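Search this encyclopedia Go Advanced
Robotics > Robot learning > Demonstration methods > Paired-view demonstration
Reading time: 6 min

Paired-view demonstration

Paired-view demonstration is a method of collecting training data for two-armed robots in which a person performs a task with a gripper held in each hand, and the task is recorded both from cameras on the grippers and from a camera at head height. The recordings are used to train a control policy by imitation. The method belongs to the wider family of hand-held gripper methods, which collect demonstrations without a robot arm being present.

The term is mostly used for the version developed in the Nendum project and for later work that builds on it. Other groups use the same kind of equipment under different names.

Background

Two-armed robots were for a long time taught mainly by teleoperation. An operator moved a pair of leader arms, and a matching pair of follower arms copied the motion. The recordings were clean, as the joint positions of the follower arms were known at every moment, but the work was slow and each station needed a full robot.

Hand-held grippers moved the recording step away from the robot. The operator holds the same type of fingers that the robot will later use, so the contact between finger and object is similar in both cases. What is lost is direct knowledge of the arm. The position of each gripper has to be worked out from camera images, motion sensors or an outside tracking system, and some motions that are easy for a person are out of reach for a given arm.

A second problem is the view. A camera mounted on a gripper sees the fingers and a small patch of the work surface very well, but often loses the other hand and the target. In one-handed tasks this matters less. In two-handed tasks the policy has to know where both grippers are in relation to each other, and early policies trained on gripper views alone tended to bring the hands together at the wrong height.

Method

In the Nendum version each demonstration is made at a fixed table. The operator starts with both grippers open and away from the objects, waits for a tone, and carries out the task at a normal pace. Recording stops at a second tone. Attempts in which an object is dropped are kept but marked, and are left out of the main training set.

The head-height view covers the table and both hands. The gripper views are recorded at the same rate, and all streams are lined up afterward using a shared clock. A demonstration is thrown out if the streams differ by more than one frame at either end.

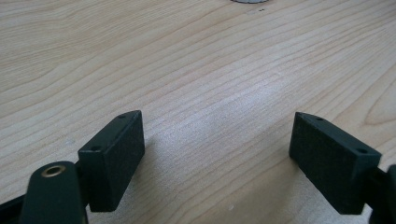
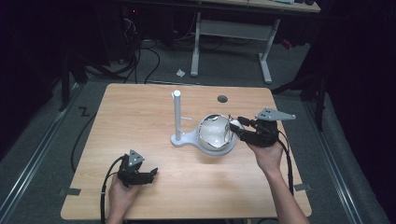
Gripper view of the tabletop between the finger pads (first); head-height view of a two-handed task with a bowl and a white stand (second).

Position tracking is done separately for the left and right grippers. The two tracks are then placed in one coordinate frame by a short calibration motion at the start of each session, in which the operator touches the fingertips of the grippers together at several points over the table. Sessions without a usable calibration motion cannot be recovered later.

Before training, each track is smoothed and checked against the reach of the target robot. Motions that would take either arm past a joint limit are removed. In the Nendum work this check was run after collection. A later tool, Grideck, runs it during the session and gives the operator a warning sound, so that the demonstration can be repeated right away.

The policy takes the most recent images from every view and predicts a short run of future gripper positions and openings. Only the first part of each run is carried out before the policy is asked again. Positions are given relative to the current position of each gripper, with one added value for the offset between the two. Leaving out the offset was reported to make little difference on tasks where the hands work apart, and a large one where they share an object.

Data set

The Nendum data set holds 1,433 demonstrations over 14 tasks, all of them recorded at table height with household objects. The tasks are divided into single-object tasks, in which both hands act on the same item, and placement tasks, in which an item is put into, onto or beside another. The number of demonstrations per task is uneven. The largest task has 400, and three of the placement tasks were added late and are much smaller.

An earlier release contained a timing error in part of the left gripper stream. It was corrected in February, and results from before the correction are usually reported separately or not at all.

Results

The main comparison was between policies trained on gripper views only, on the head-height view only, and on both. Each policy was run on the same two-armed robot, with objects placed at marked starting positions. The combined policy did best on every placement task. On single-object tasks the gap between the combined policy and the gripper-only policy was small, and in two of them the gripper-only policy was slightly ahead.

The head-height view used alone gave the weakest results. The robot generally reached the right part of the table but closed its fingers too early or too late. The authors put this down to the hands hiding the point of contact.

A follow-up known as the Jestico study looked at how many demonstrations were needed. It found that most of the gain on a new task came from the first part of the data, with slow improvement after that, and that adding demonstrations from a second operator helped more than adding the same number from the first. The study used only four tasks, and its authors did not claim the finding would hold for longer ones.

The same study tested small changes to the setup. Moving the head-height camera by a hand's width between training and use lowered success on all four tasks – the gripper cameras were left as they were. Training with randomly shifted and cropped images made up part of the loss.

Limitations

Glossy and reflective objects remain difficult. Highlights move across the surface as the gripper approaches, and the tracking software can mistake them for fixed points on the table. Plain work surfaces have the opposite fault and may offer too few points to track. Some users of the method add printed markers for this reason, while others object that the policy may learn to depend on them.

The method also records no contact force. Two demonstrations that look alike may differ in how hard the fingers press, and the policy has no means of telling them apart. A modified gripper with force sensing was described by the Kuipers group, but the added weight tired operators and shortened sessions to 10 minutes.

Operator habits are a further source of error. A person with two free hands will often adjust both at once, even when the task needs only one to move. Policies copy this, and the idle arm can be seen to drift during long runs. Written instructions to keep the unused hand still reduced the effect but did not remove it.

Related methods

Teleoperation with leader arms is still preferred where exact joint data is needed. Glove-based recording is used for hands with more than two fingers. Egocentric video without any gripper is cheaper than either, but the motion of the human hand then has to be converted to that of the robot, and the results depend heavily on how this is done.

See also
Imitation learning
Bimanual manipulation
Camera calibration
Visual odometry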